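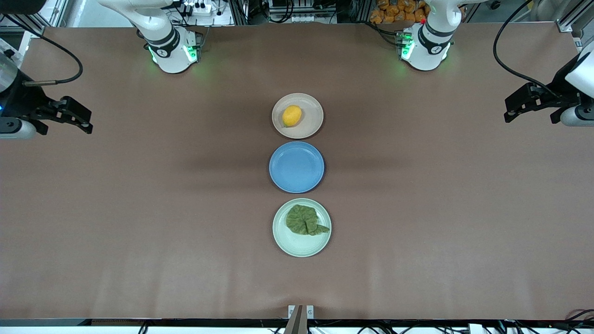

Section 4. Laying out the table for the plate and leaf exercise

4.1 Scope

This section covers setting out the plates, the mat and the soft items of the Lukeldale table set. Storage and replacement parts are covered in Section 7. Read 4.2 before unpacking anything.

4.2 Before you start

Clear the tabletop and wipe it down. Let it dry fully. The mat must lie directly on the table, with no cloth or paper under it.

CAUTION: The plates can chip. Do not slide one plate across another, and do not carry them in the same bag as the mat.

4.3 Mat

1. Unroll the mat with the smooth side up.
2. Press from the middle toward the edges. Slight ripples are acceptable. A fold that lifts a plate rim is not.
3. If a fold remains, roll the mat the other way, leave it for 2 hours, and lay it again.

Note: The mat looks gray under cool lights and pinkish under warm lights. This is not a fault.

4.4 Plates

1. Place the blue plate first. It sets the middle of the column.
2. Place one of the remaining plates on each side of it, in line, leaving a small gap of mat between rims. Rims must not touch.
3. Check the line from the short end of the table. Correct the outer plates only. Do not move the blue plate once it is set.

Note: The order of the outer plates may be reversed. Record the order on the layout sheet (form Satska 4) before any item is put down.

4.5 Leaf

The lettuce leaf is stored flat between two sheets of card. Remove the top card and lift the leaf by its narrow end. Do not pull on the wavy edge.

1. Hold the leaf upright for a moment and look at both faces.
2. Remove lint with a dry, soft brush.
3. If the leaf has taken a twist in storage, leave it as it is. Do not iron it or flatten it under a weight.

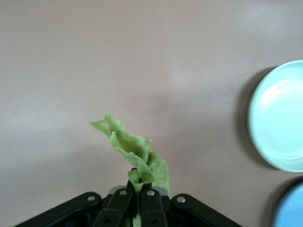
Figure 4-2. Lettuce leaf held upright, with twist.

4. Lay the leaf on open table, well clear of the plates. The broad part should rest nearly flat. The narrow end may fold back over itself.
5. Let go of the leaf and do not adjust it again. A leaf that has been turned several times tends to curl, and a curled leaf is harder to

 place than a folded one. 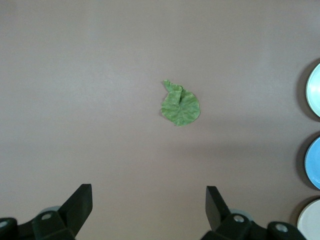 If the leaf does curl, put it back between the cards with the veins facing up and use the spare from the Trilley pouch. Mark the change on the layout sheet.

4.6 Cloth and lemon

1. Drop the green cloth onto its plate from a low height. It should form a loose mound. Do not fold it square.
2. Set the lemon on the beige plate, on its side. It may sit off center.
3. Keep the blue plate empty at the start.

CAUTION: Do not wash the cloth with the leaf. Color may transfer.

4.7 Final check

Compare the table with the layout sheet. Both entries, outer plate order and leaf used, must be filled in. Replace the mat after 300 layouts or when a ripple can no longer be pressed out.

Section prepared by Apinya Suksawat. Checked by Lertchai Sombatkul, 28/10/2024.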